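Slotted Angle Shelving: Frequently Asked Questions

Rarwood supplies slotted angle shelving to shops, stockrooms and workshops. The answers below apply to the current range and, except where stated, to units bought since 2018. Last revised January 7, 2023.

What is the difference between the Prekow and Givow ranges?

Prekow is the light range, with plain shelf boards. Givow uses the same uprights with a folded lip on all four sides of the board and a heavier corner plate. Boards from one range will bolt to uprights from the other, but the load rating of the whole bay is then that of the lighter part.

How much will one shelf hold?

The rating is printed on the label supplied with each bay and assumes the load is spread evenly. A single heavy item in the middle of a board counts as a point load, and the label figure does not apply to it. Ask us for the point load table before ordering.

Can I change the shelf heights after assembly?

Yes. Unload the bay, support the board from beneath, take out the bolts at all 4 corners and refit at the new holes. Count the holes from the foot of each upright, not from the top, as uprights cut to order may have a part hole at the upper end.

Do I need corner plates on every shelf?

Fit them at the top and bottom shelf as a minimum. Bays wider than 1000 mm need them at every level. The plates keep the bay square; the bolts alone do not. 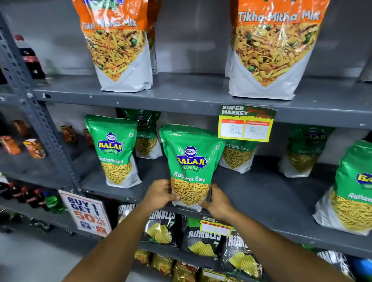
Light goods in bags and packets take up depth long before they come near the load rating, so for these the board size should be chosen by the length of the row. A 30 cm board is the usual choice against a wall. Deeper boards hold more stock, but items at the back are harder to reach and date rotation tends to suffer.

Must the unit be fixed to the wall?

Any bay more than four times as tall as it is deep must be fixed. Wall brackets are included, wall plugs are not — the right plug depends on the wall. Back-to-back bays may be bolted to each other, in which case the combined depth is used for the calculation.

The bay rocks on my floor. What should I do?

Slacken all bolts by one turn, let the frame settle, place steel shims under the short foot and tighten again from the bottom upwards. Do not use folded card. It compresses under load and the bay will lean within weeks.

How do I deal with scratched paint?

Touch-up paint is sold in small tins in dark grey and white. Clean the area, remove any rust with fine abrasive paper and apply two thin coats. Cut ends should be treated in the same way before assembly.

Are parts for the old Abeysekara frames still available?

Bolts and feet are. Boards were withdrawn in July and remaining stock is sold as found. The hole spacing differs from the current range, so new boards will not line up with old uprights.

Whom do I contact about a damaged upright?

Unload the bay first. A bent upright must be replaced and should never be straightened. Then write to Liesbeth Wouters in technical support, giving the label number and the position of the bend. Orders for spare parts go to Nikola Stępień.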